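Workshop notebook, Ondow

Back on the hiring question for the Workneh branch. I read all 64 applications again and I think we've been scoring them badly - two points for every certificate and nothing at all for having run a shop floor! Nodotham did that in February and spent 3,000 on an advert that brought them two people, both gone by Easter. I'd drop the certificate column, ring the top ten and put the 400 we save into a proper trial day. Rindidex still want our answer on the lease, so that's next.
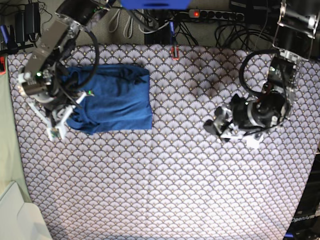 Page last changed: 2023-06-18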